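Narside site notebook, June, started 7:40 a.m.

Wet night, dry by the time I got in. Phase two release is now set at 57 units, all in the Moltton block, down from the number on the old flyer. The sales office has the new list. If you still have the green printout on your desk, throw it out, the unit numbers on the third floor are wrong.

Show apartment first. The hall door was rubbing at the bottom again. Took it off, planed the hinge side a little, sealed the raw edge, hung it back. Closes fine now with the window open and with it shut. The one across the landing does the same thing but less, left it alone for now.

Kitchen sample boards came from Tivum. Two finishes, the pale one and the gray. The gray marks when you drag a key across it, the pale one hides it better. Left both on the sill in the sun to see if either one shifts. Will look again at the end of the month. Before anyone signs off on gray, please come and try the key yourself.

Water pressure, top floor Moltton: 57 psi at the kitchen tap with nothing else running. Ran the shower and the kitchen together and it was still good enough to rinse a pan. The hot side takes too long to arrive in the end units. The pipe run is longer there than on the drawing, it goes around the riser cupboard instead of through it. Plumber says he can reroute before the ceilings close. I want that done before the boards go up and not after. Told the site office, also writing it here so it's in two places.

Noise check between units, same method as last time: radio on in one living room, listen in the bedroom next door with the door shut. Could hear that it was talking, could not make out words. Through the sockets it was worse. The back boxes on the party wall are still back to back in places. Dimitrov's crew is supposed to have staggered them. They have done the lower floors and not the upper. Need a list of which ones are left.

Floor areas. Re-measured the corner three-bedroom with the laser, wall to wall, finished surfaces. I get 1,913 square feet with the balcony included. The brochure draft has the same figure but doesn't say the balcony is in it. It has to say so. Buyers in phase one asked about exactly this and we had to send a letter.

Parking. 77 spaces marked on the plan. The two by the bin store are tight. Tried it with the van and could not open the driver's door all the way. Either the bin store wall moves or those get sold as small car spaces at a lower price. Not my decision, but someone needs to make it before the release.

Lunch.

Afternoon on the storage question. The smaller Moltton units have one full-height cupboard and the wall cabinets, and that's it. People at the phase one handover complained about where to put everyday kitchen things. The cabinet next to the stove will not take a pan with the handle facing out unless the shelf drops one hole. Dropped it in the show apartment and left it there. Tivum can drill the extra row at the factory if we tell them before they cut the next batch. Asked for a price.
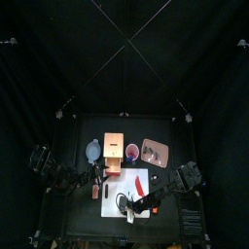 Household objects on the black tabletop, two robot arms over them. Light blue round one at far left.

Went through the snag sheet for the lobby at 3:15. Paint on the mailbox wall is patchy under the lights, needs another coat. Floor tile by the lift has a hollow sound, marked with tape. The door closer slams, backed it off a quarter turn and it's better, still not quiet. Lift was out while they did the phone line so I took the stairs and found the second-floor handrail bracket loose. Tightened it.

Still open:
Price from Tivum for the shelf holes
Socket list from Dimitrov, upper floors
Balcony wording in the brochure
Hot water reroute, end units
Bin store parking spaces

Ladder is back in the ground floor store. The key to the roof hatch is on the hook behind the site office door, please put it back there.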